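# Patch cable

A **patch cable** (also patch cord or patch lead) is a short length of cable with a connector at each end, used to join one piece of equipment to another. In everyday speech the term usually means an Ethernet patch cable, the kind that runs between a computer and a wall socket, or between a router and a television. This article deals mainly with that type. Patch cables for audio and telephone work are older and use different plugs.

## Name

The word comes from the patch panel, a board of sockets on which connections could be made and changed by hand. A cable that stayed in place inside a wall was part of the building's wiring, and a cable that could be pulled out and moved was a patch. The distinction is still used by installers, who treat permanent runs and patch cables as separate items with separate tests.

## Construction

An Ethernet patch cable contains eight insulated copper wires, twisted together in four pairs. The twisting reduces interference between the pairs and from nearby equipment. The wires are usually stranded, which lets the cable bend many times without breaking. Cable meant for walls is more often solid copper and is stiffer.

The outer jacket is commonly PVC. Round jackets are the most common, but flat cables are also sold, with the pairs laid side by side. Flat cable fits under carpets and along baseboards – it is less well protected against interference, and it is not normally used for permanent wiring.

## Plug and boot

The plug is a clear or translucent plastic block generally called RJ45, although the strict name for the connector is 8P8C. It has eight gold-plated contacts along one face and a springy plastic latch on the other. The latch clicks into the socket and must be pressed down before the plug can be removed.

Many patch cables have a boot, a sleeve of softer plastic at the back of the plug. It limits how sharply the cable can bend where it enters the plug. Some boots also have a hood that covers the latch, so that it does not snag and snap off when the cable is pulled through a bundle. A molded boot is formed onto the cable at the factory. A slip-on boot is pushed onto the cable before the plug is crimped, and forgetting it is a common mistake when cables are made by hand.

## Color

Jacket color has no fixed meaning. Blue and gray are widely sold, and many offices choose their own scheme. At the Clitari office building in Otstead, blue is used for desks, yellow for phones and red for anything that must not be unplugged. An inventory there in November listed 3195 patch cables, of which 1145 were blue and 33 had no recorded use.

## Length

Patch cables are sold in set lengths, from under a foot to 100 feet. Under the usual wiring standards, a complete copper link should not be longer than 328 feet (100 m), and this figure includes the patch cables at both ends. Extra length is best taken up in wide loops. Tight coils and sharp folds can disturb the pairs inside.

## Handling and wear

A patch cable should be held by the plug or the boot when it is put in or taken out. Pulling on the jacket puts strain on the crimp. The part that fails most often is the latch, and a plug with a broken latch may work loose from its socket without any visible sign. Other faults include bent contacts, a jacket that has slipped back from the plug, and crushed sections where furniture has stood on the cable.

Simple testers send a signal down each wire in turn and show which ones arrive. They find broken and crossed wires but do not measure speed. The Sabbagh repair workshop in Clomeldale tests every returned cable this way and throws out those with damaged latches. In one batch it discarded 18.

Blue cables, one of them held near its molded boot and plug:

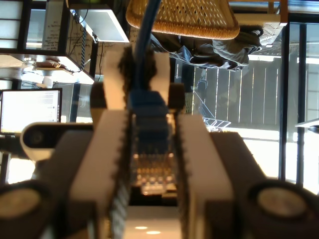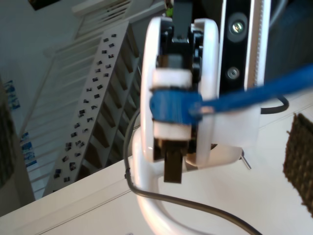
## Storage

Loose cables tangle easily. They are usually coiled in loops about the width of a hand or larger and fastened with a hook-and-loop strap. Plastic zip ties can be used but are easily overtightened, which dents the jacket. Flat cables can be wound on a card – the winding should not be creased at the edges.

A label near each plug, giving the length and category, saves measuring later. The category is also printed on the jacket of most cables, often in small type that repeats every few feet.

## See also

- Crossover cable
- Patch panel
- Structured cabling
- Twisted pair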